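Bench procedure for operators moving from hand filling to the Wamora cell – revised September by Candela Herrero. Operators no longer portion material. They demonstrate each handling task with a pair of hand-held grippers, and the cell repeats it.

Open both fingers fully over bare tabletop before the first run.

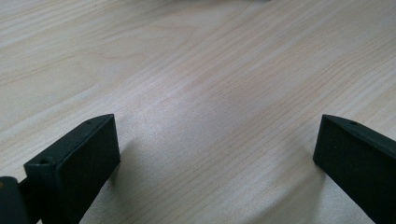
### Operator tasks

1. Check the fastener holes on top of each finger. Report play to Chantal Robichaud.
2. Place the hexagonal tray near the back edge of the table, with both jars inside and their white caps on.
3. Hold one gripper in each hand, jaws facing across the open space in front of the tray. Keep cables clear of the jaws.

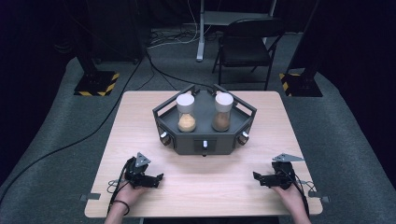
### Shift changes

Record 40 demonstrations per shift, then hand over. A set takes roughly 73 minutes. Filling quotas no longer apply; rejected runs are logged against the task – never the operator.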